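第4章 タグ企画(バトン)の受け取りと返信記事の作成

この章では、ほかのブログから指名されたタグ企画をVamumに登録し、返信記事を書いて公開し、次の人を指名するまでの操作を説明します。読書記録の登録は第3章、テーマの変更は第7章を参照してください。

本書で「タグ企画」と書くときは、ブロガーどうしが質問を回していく企画(バトン)を指します。記事を分類するための「ラベル」とは別の機能です。旧版ではどちらも「タグ」と表示していたため、バージョン2より前の画面とは用語が異なります。

4.1 準備

次の設定が終わっていることを確認してください。

・ブログの基本情報(ブログ名、URL、表示名)が登録されている
・「設定」>「機能」で「タグ企画ボックス」がオンになっている
・通知を受け取るメールアドレスの確認が済んでいる

タグ企画ボックスをオンにすると、左メニューに「ボックス」が追加されます。追加されないときは、いったんログアウトしてからログインし直してください。

注意:タグ企画ボックスをオフに戻すと、未返信の企画は一覧から消えます。データは残っており、再びオンにすると元どおり表示されますが、オフの間に届いた指名は記録されません。長く休むときは、オフにする代わりに4.8の「お休み表示」を使ってください。

4.2 指名を受け取る

指名の受け取り方には、自動と手動があります。

自動で受け取る場合

1. 「ボックス」を開き、右上の「受信設定」を押します。
2. 「リンクされたら追加する」にチェックを入れます。
3. 対象にするブログを選びます。「すべて」または「購読中のブログのみ」を選択できます。
4. 「保存」を押します。

相手の記事に自分のブログのURLが含まれ、かつ記事のラベルに「タグ企画」「バトン」「tag」のいずれかが付いている場合に、ボックスへ追加されます。表示名だけが書かれていてリンクがない場合は検出されません。

手動で登録する場合

1. 「ボックス」で「新しい企画」を押します。
2. 「企画名」に企画の名前を入力します。
3. 「指名した人」に相手の表示名を、「元記事」に相手の記事のURLを入力します。
4. 「受け取った月」を選びます。日付まで覚えていなければ月だけでかまいません。
5. 「登録」を押します。

ボックスに登録できる未返信の企画は128件までです。上限に達すると新しい指名は「保留」に入ります。保留の企画は、返信済みにするか削除して空きができた時点で、古いものから順にボックスへ移ります。

4.3 質問を取り込む

登録した企画には、質問の一覧を付けておくことができます。質問を取り込んでおくと、返信記事の見出しが自動で作られます。

1. ボックスで企画名を押して、詳細画面を開きます。
2. 「質問を取り込む」を押します。
3. 元記事の本文が表示されるので、質問にあたる行を選択します。
4. 「質問として追加」を押します。離れた行を続けて追加することもできます。
5. 並び順を変えるときは、行の左端にあるつまみを上下に動かします。
6. 「完了」を押します。

元記事が非公開になっている、または削除されている場合は、エラー167が表示されます。このときは「手で入力」に切り替え、質問を1行に1問ずつ書いてください。

注意:元記事の回答部分まで選択すると、相手の文章が自分の下書きに入ります。公開前に必ず確認してください。過去に相手の回答を残したまま公開してしまったという問い合わせが複数ありました。

4.4 返信記事の下書きを作る

1. 詳細画面で「下書きを作成」を押します。
2. ひな形を選びます。標準では「質問と回答」「表紙つき」「短文」が入っています。
3. 冒頭文を確認します。指名した人の表示名と元記事へのリンクは自動で入ります。
4. 各質問の下に回答を書きます。
5. 画面下の「下書き保存」を押します。

「短文」のひな形では、1つの回答が700文字を超えると欄の枠が赤くなります。警告だけなので、そのまま保存も公開もできます。

「表紙つき」のひな形を選ぶと、回答ごとに本棚から本を1冊選ぶ欄が出ます。選んだ本の書名と著者名が回答の先頭に入り、本の詳細ページへのリンクが付きます。本棚にない本は、先に第3章の手順で登録してください。本を使わない質問では、欄を空のままにしておけば何も表示されません。

下書きは自動保存されますが、間隔は回線の状態によって変わります。画面を閉じる前に、右上の表示が「保存済み」になっているか見てください。

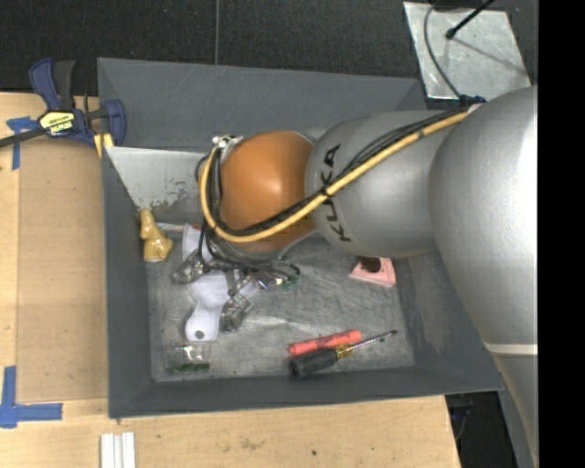

記事の先頭に置く写真は、下書き画面の「見出し写真」欄から登録します。写真を選ぶと、その下に「中心」と「代替テキスト」の設定が出ます。「中心」は、一覧で写真が小さく切り抜かれるときに残す位置です。上の写真なら、オレンジ色の丸い関節を押しておくと、一覧でもその部分が残ります。「KUKA」の文字を残したいときは、右隣の銀色の部分を押します。代替テキストには写っているものを短く書きます。「KUKAのロボットアームと黄色いケーブル」くらいの長さがあれば足ります。企画名をここに繰り返す必要はありません。

見出し写真を登録しない場合は、ブログ共通の写真が使われます。共通の写真は「設定」>「外観」で変更できます。

4.5 回答の期限を決める

タグ企画に期限はないのが普通ですが、Vamumでは自分用の目標月を付けられます。目標月は相手には表示されません。

1. 詳細画面の「目標月」を押します。
2. 月を選びます。「決めない」も選べます。
3. 知らせてほしいときは「月初に通知」にチェックを入れます。
4. 「保存」を押します。

目標月を過ぎた企画は、一覧で名前の横に小さな丸が付きます。丸を消すには、目標月を変更するか「決めない」にします。

季節の企画(夏にやりたいことのリスト、年末の振り返りなど)では、「来年へ送る」が使えます。これを押すと企画は一覧の下部に移り、翌年の同じ月に戻ってきます。下書きがある場合は一緒に移ります。途中まで書いた回答が古くなっていることがあるので、戻ってきたら読み直してから続きを書いてください。

4.6 次の人を指名する

1. 下書き画面の末尾にある「次の人」欄を押します。
2. 購読中のブログから選ぶか、URLを入力します。
3. 必要に応じて「ひとこと」を書きます。
4. 「追加」を押します。

指名した相手がVamumを使っている場合、記事の公開と同時に通知が届きます。使っていない場合は通知されないので、コメントなどで直接知らせてください。

指名しないで終えるときは「次の人」欄を空にします。「読んだ人は誰でもどうぞ」という文を入れたいときは、「自由参加」にチェックを入れてください。文面は変更できます。初期状態の日本語文はWostenのサポート担当、Beril Başaranが用意したものです。硬いと感じる場合は書き換えてください。

すでに同じ企画に返信している人を選ぶと、名前の横に「回答済み」と出ます。そのまま指名することもできます。

注意:公開後に「次の人」を削除しても、送られた通知は取り消せません。

4.7 公開する

1. 「確認」を押し、表示を確かめます。
2. 冒頭文のリンク先が正しいか、押して確認します。
3. 空の回答があると、一覧で知らされます。書き足すか、「この質問を飛ばす」を押します。
4. 公開する時刻を指定する場合は、「時刻指定」を選んで入力します。
5. 「公開」を押します。

飛ばした質問は記事に表示されません。番号付きのひな形では番号が詰められるため、元記事の番号とずれることがあります。番号を元のままにするには、「設定」>「ひな形」で「番号を保つ」をオンにしてください。

公開すると、企画はボックスの「返信済み」に移ります。ほかのサービスで書いた返信を登録するときは、詳細画面で「返信済みにする」を押し、記事のURLを貼り付けます。

4.8 たまった企画を整理する

未返信が増えたときは、次の方法で整理できます。

まとめて返信する
同じ記事で複数の企画に答えることができます。一覧で企画にチェックを入れ、「まとめて下書き」を押してください。企画ごとに大見出しが付き、指名した人へのリンクもそれぞれ入ります。よく似た質問があっても統合はされません。

辞退する
詳細画面の「辞退」を押すと、企画は一覧から外れます。相手に通知は送られません。あとから「辞退した企画」を開けば戻せます。

お休み表示を出す
「受信設定」で「お休み中」を選ぶと、相手が「次の人」欄であなたを選んだときに、休んでいることが表示されます。指名自体は受け付けられ、ボックスにも追加されます。

並べ替える
一覧の上部で「受け取った順」「目標月順」「質問の少ない順」を切り替えられます。短い時間で片付けたいときは「質問の少ない順」が便利です。初期状態は「受け取った順」です。

4.9 困ったときは

指名されたはずなのにボックスに出ない
相手の記事にリンクとラベルがあるかを確認してください。どちらかが欠けている場合は手動で登録します。上限に達していないか、「保留」も見てください。

企画名が文字化けする
元記事の文字コードが読み取れなかった場合に起こります。企画名を押して直接書き直してください。トルコ語の名前で「ğ」や「ı」が抜ける不具合は、Gündoğduテーマの利用者であるOğuzhan Saraçさんの報告を受けて修正されました。修正前に登録した名前は自動では直りません。

見出し写真が横向きになる
写真を削除し、端末の写真アプリで向きを直して保存してから、登録し直してください。Vamumには回転の機能がありません。

Plirkcombeから移した記事が「返信済み」に入らない
移行では記事とコメントだけが引き継がれ、タグ企画の情報は対象外です。手動で企画を登録し、4.7の「返信済みにする」で記事のURLを指定してください。件数が多い場合は、付録Bの一括登録用の表が使えます。

最終更新:1月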